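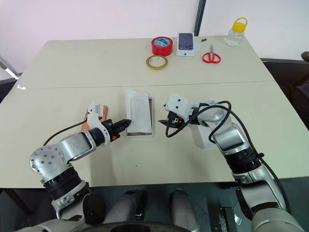

奶油色桌面，由两块长方形台面拼成

市议会怎样通过一条规定
适合小学高年级阅读

一座城市里有许多规定：公园几点关门，街头音乐演奏到几点必须停止，小摊可以摆在哪一段人行道上。这些规定大多由市议会制定。下面以奥尔维尔市（Olville）为例，说明一条规定从提出到生效要经过哪些步骤。各地的程序不完全相同，但主要环节相近。

市议会是什么

市议会是由居民选举产生的机构，成员叫市议员。城市划分成若干选区，每个选区的选民投票选出自己的议员。议员有任期，任期结束后要重新选举。

市议会主要做两类工作。第一类是制定地方规定，正式名称叫“地方法规”或“条例”。第二类是审批预算，也就是决定城市的钱花在哪里。

市长的工作和市议会不同。市长领导各个行政部门，负责执行已经通过的规定。奥尔维尔市现任市长是伊瓦尔·索拉修斯（Ívar Thorlacius）。他可以向市议会提出建议，但不能一个人决定一条条例是否成立。

地方条例也有上限。它不能和国家的法律相抵触。如果国家法律已经对某件事作出规定，市议会只能在法律允许的范围内补充细节。

第一步：提出议案

议案是写成书面文字的建议。市议员可以提出议案，市长可以提出议案，居民也可以通过联名的方式要求市议会讨论某件事。

在奥尔维尔市，居民联名需要达到规定的签名数，签名的人必须年满规定年龄，并且住在本市。工作人员会逐一核对姓名和地址。同一个人签两次，只按一次计算。地址写不完整的签名无效。

假设赫克内斯区（Hurkness）的居民提出这样一个议案：海尔茨街（Geerts）在夏季傍晚禁止汽车通行，供行人和街头演出使用。后面的步骤都用这个议案来说明。

议案必须写清楚以下内容：
适用的地点，从哪个路口到哪个路口；
适用的时间，包括开始月份和结束月份；
哪些车辆例外，例如救护车和消防车；
由哪个部门执行；
违反规定会有什么后果。

如果缺少其中任何一项，议案会被退回修改。退回不等于否决，补齐之后可以再次提交。

第二步：委员会审查

市议会不会马上对议案投票，而是先交给一个专门委员会。委员会由一部分议员组成，各自负责一个领域，例如交通、教育、财政、公园。海尔茨街的议案涉及道路，所以交给交通委员会。

委员会要收集资料。交通部门提供车流量的测量结果，消防部门说明消防车需要多宽的通道，财政部门计算费用。费用包括路障、标志牌和工作人员的工资。

审查期限为6周。资料不齐时可以延长一次。审查结束后，委员会写出一份报告，报告里有三种可能的结论：建议通过，建议修改后通过，建议否决。委员会的结论只是建议，最后的决定权在全体会议。

第三步：公告和听证会

听证会是居民当面发表意见的会议。举行听证会之前，市议会必须提前14天发布公告。公告张贴在市政厅的公告栏，同时登在市政府网站上，内容包括时间、地点和议案全文。

想发言的居民要先登记。登记表上写姓名、住址和想谈的议题，不需要写出发言的全部内容。每人发言时间为5分钟。时间到了，主持人会提醒发言人结束。没有时间到场的人可以提交书面意见，书面意见与口头意见一样编入会议记录。

未成年人也可以在听证会上发言。登记表需要由父母或监护人签名。

不同的人对同一个议案常有不同的看法。在海尔茨街的例子里，住在街上的人可能希望傍晚安静一些，也可能担心演出的声音太大。店主可能希望行人增多，也可能担心送货的车进不来。住在旁边马劳路（Marau）的人可能会问：汽车不走海尔茨街，会不会都改走他们门前？听证会的作用是让这些意见在投票之前被记录下来，供议员参考。

听证会上不投票。发言人数多的一方也不会因此自动获胜。
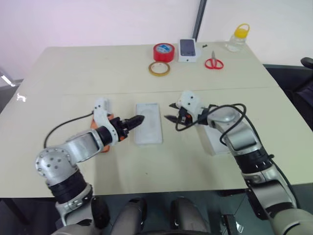 第四步：辩论和修正

听证会之后，议案进入全体会议。会议由议长主持。议长负责安排发言顺序，维持秩序，宣布投票结果。

辩论时，议员要先举手，得到议长允许后才能讲话。讲话的内容必须和议案有关，不能对其他议员进行人身攻击。议员讲话时面向议长，这是许多议会沿用的规则，目的是减少两个人之间的直接争吵。

议员可以提出修正案。修正案是对议案某一部分的修改建议，例如把“傍晚禁止汽车通行”改成“傍晚禁止汽车通行，送货车辆除外”。每一个修正案都要单独表决。所有修正案处理完毕后，才对整个议案表决。

第五步：表决

表决以前，秘书要确认出席人数。到会议员达不到规定的最低人数，会议不能作出决定。这个最低人数叫“法定人数”。设立法定人数，是为了避免少数几个人在其他人不在场时替全市作决定。

每位议员有一票，可以选择赞成、反对或弃权。弃权表示既不赞成也不反对。在奥尔维尔市，普通条例的通过条件是赞成票多于反对票，弃权票不计入任何一方。两边票数相同时，议案不通过。

有些事项的要求更高，例如修改市议会自己的议事规则。这类事项需要更大比例的赞成票，叫“特别多数”。

表决一般是公开的。秘书把每位议员的选择写进会议记录，居民可以查阅。选民在下一次选举时，可以根据这些记录判断自己选区的议员做了什么。

第六步：签署、公布和生效

通过后的条例送到市长那里签署。市长如果认为条例有问题，可以附上书面理由退回市议会，由市议会重新讨论一次。

签署后的条例要公布。没有公布的条例不能生效，因为人们无法遵守自己查不到的规定。条例的最后一条通常写明生效日期。通过日期和生效日期之间留有一段时间，供有关部门准备标志牌、培训工作人员、通知沿街住户。

从提出议案到正式生效，海尔茨街这样的议案可能需要将近20周。预算较大的项目时间更长。

规定生效以后还能修改吗

可以。修改条例的程序和制定新条例的程序相同：提出议案，审查，听证，辩论，表决，公布。有些条例带有“试行期”，试行期结束时，主管部门要提交评估报告，市议会根据报告决定继续、修改还是停止。

如果居民认为某条规定违反了国家法律，可以向法院提起诉讼。法院只判断条例是否合法，不判断它是不是一个好主意。

词语表

议案：提交给议会讨论的书面建议。
条例：由地方议会通过、在本地有效的规定。
委员会：由部分议员组成、负责某一领域的小组。
听证会：在决定作出之前听取居民意见的会议。
修正案：对议案内容提出的修改。
法定人数：会议能够作出有效决定所需的最低出席人数。
弃权：参加表决，但不投赞成票也不投反对票。
特别多数：比普通多数要求更高的通过比例。

查一查

在自己居住的城市或乡镇，找出地方议会或相应机构的名称，查明它在哪里公布会议记录。选一份记录，找到其中的议题名称、发言人和表决结果，抄在笔记本上。遇到不认识的术语，先查词语表，再查词典。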